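Galanis dual-arm cell: pre-run software and safety checklist
Revision 6, January 31, 2024
Task under test: tealight pick and place, both arms
Control stack: Lunditz. Perception and planning: Nonodcombe.

Fill this in before enabling motion on a new build. Comments go under the item they belong to.
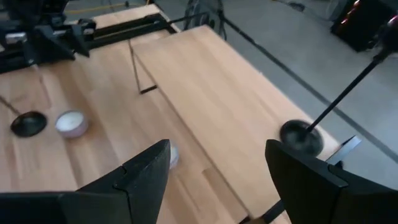
Wrist view, gripper open

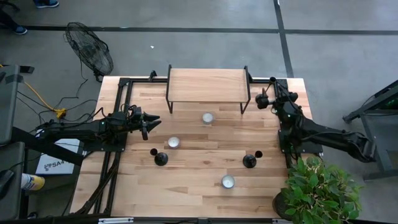
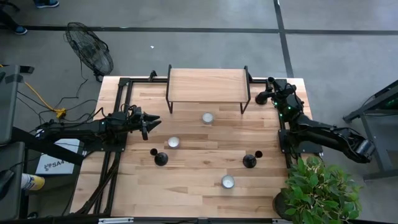
Head views, both arms over the table

Baltazar Trujillo: I would move the planning scene check ahead of the perception check. On the last build we passed perception, then found the shelf was missing from the collision model, and had to do both again.
Reply: Agreed for the next revision. Order below is unchanged for this run.

1. CONTROL

1.1 Both arm controllers report the same build number.
PASS. Build 2263 on left and right.

1.2 Joint limits loaded from the cell file, not from defaults.
PASS. Left arm came up with defaults the first time. Restarted the driver and it read the file.

1.3 Speed override set to 50 percent or lower for the first run.
PASS. Set to 50.

1.4 Stop command from the operator console halts both arms.
PASS. Tested with each arm moving alone, then with both moving.

1.5 Loss of heartbeat from the planner causes a hold.
FAIL, then PASS. The right arm finished its current segment before holding. The timeout was set in the launch file and again in the driver config, and the longer one won. Removed the entry in the launch file and repeated the test. Ticket opened so the installer stops writing both.

2. PERCEPTION

2.1 Wrist and head camera clocks in sync.
PASS.

2.2 Hand-eye calibration file is dated after the last gripper change.
PASS. Left was redone in August, right was redone with this build.

2.3 Tealights detected from the head camera.
PASS WITH COMMENT. The metal cups give weak depth at the rim. The detector fits the circle in color and takes height from the table plane. This is fine on the tabletop and wrong for anything on the raised shelf, so targets on the shelf have to use the shelf plane.

2.4 Gripper fingers masked out of the wrist image.
PASS WITH COMMENT. The mask is for a fixed opening. If the opening changes, part of a finger can be left in and the segmenter may label it as an object. Do not change the opening during detection until the mask follows the gripper width.

2.5 Black objects on the table segmented separately.
OPEN. The domes and the smaller black pieces next to them sometimes merge into one region. No effect on tealight picks. They must still be kept as obstacles.

3. PLANNING

3.1 Shelf in the collision model, legs included.
PASS. The Bukberg import brings in the board only. Legs added by hand as 2 boxes with padding.

3.2 Table frame and front rail in the collision model.
PASS.

3.3 Plant at the table corner covered by a keep-out volume.
PASS. Volume runs past the table edge. Leaves are not tracked.

3.4 Arm-to-arm distance check active during execution.
PASS. It was planning-time only in the previous build. Confirm in the log on every start.

4. FLOOR AND CABLES

4.1 People clear of both arms before motion is enabled.
Check again at every restart, including after a software hold.

4.2 Floor cables outside the swept area of both arms.
PASS. The swept area plot is exported from the planner. Use the plot for the loaded build.

RESULT
Released for reduced speed only. Item 2.5 stays open. Repeat 1.5 after any driver update and attach the log.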